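Kitchens > Counter Setups > Small-Space Guides

We use cookies to remember your preferences and count visits. Accept / Manage settings

Section 4: The Breakfast End of the Counter

Okay, by now your shelf is up and the counter is wiped down, so we get to the fun part! I've set up this corner three times (once in our old place in Catterall, twice here, don't ask) and I've settled on an order of doing things that saves a lot of lifting. Big stuff first, board second, little stuff last.

You'll want a tape measure with inches on it, a damp cloth, a dry towel, and a little food-grade mineral oil if your board looks thirsty. My counter run is 51 inches from the end to the stove. If yours is shorter, skip ahead to the note after step 6.

4.1 Placing the big pieces

1. Unplug everything. Yes, even the toaster you swear is off.

2. Put the toaster oven in the back corner, turned so the glass door opens toward open counter. Check the clearance in your own oven's booklet before you decide how close it can sit to the wall. Mine wanted a lot more air than I'd been giving it.

3. Set the two-slot toaster in front of the oven with the lever where your hand can get to it. I like mine on the right side.

4. Lay the cutting board flat next to the toaster, long way across the counter. Toast pops, you turn, you butter. The rounded corners on mine are easy on the hip when I'm careless and leave it hanging over.
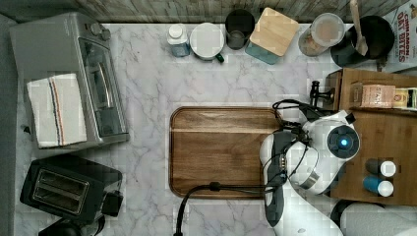
5. Wipe under the board before you call it placed. Crumbs get in there and the board will rock on you every time you slice a bagel.

6. Plug the toaster back in and run the cord behind it, well clear of the oven.

Note: If you have 28 inches or less to work with, stand the board on edge against the wall and bring it down when you need it. I did that for a whole winter in the Catterall kitchen and it was fine, just a bit annoying before coffee.

CAUTION: Take the towel off the toaster oven before you turn it on. All the way off, hung somewhere else. I like a towel there when everything's cold and I'm wiping up, but a hot oven and terry cloth don't belong together. Same goes for bread bags and paper plates.

4.2 The back row

7. Line up the things you reach for every morning along the wall. Don't go two deep if you can help it (I always end up two deep).

8. Put dry food in something with a lid that seals. I order the Ekwood canisters when they're on sale, but a washed-out pasta sauce jar does the job just as well. Fill the jar over the sink, please, unless you enjoy sweeping.

9. Label anything that looks like something else. Powdered sugar and cornstarch had a little incident at my house in December.

10. Give tall tools their own spot at the far end, away from the toaster slots. A wide, heavy holder is best. Tall skinny ones tip the minute you pull out a ladle. 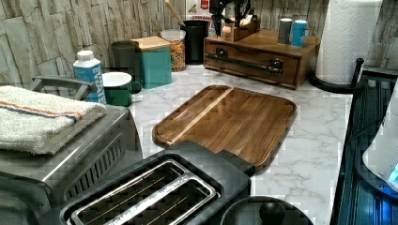

I go back and forth on glass versus solid-sided containers, and I've landed on having both. Granola and cereal go in clear ones so I can tell when we're running low, and anything that fades or goes stale in the light goes in the solid ones. The clear jar with the white lid is my favorite size for this, and the teal square one with the wood lid next to the mug keeps the row from looking like a lab. Wood lids don't like the dishwasher, so wash those by hand and let them dry standing up.

11. Step back and reach for each thing once. If your sleeve crosses over the toaster to get to it, move it down the row.

4.3 Looking after the board

12. Scrape, rinse, dry. Never soak it, and don't lean it wet against a warm toaster oven to dry faster. I warped a perfectly good Geren board that way.

13. Run a cloth around the juice groove if yours has one. Tomato seeds love it in there.

14. Oil it when the wood starts looking pale, leave it overnight, and buff it in the morning.

CAUTION: Keep the board a little ways back from the front of the toaster oven door. The glass gets hot and the door needs room to swing.

Next up is Section 5, the drawer under all this, and it's a mess in there, so clear your afternoon.

Filed under: Countertops, Breakfast Stations, Sultisgate Home Guides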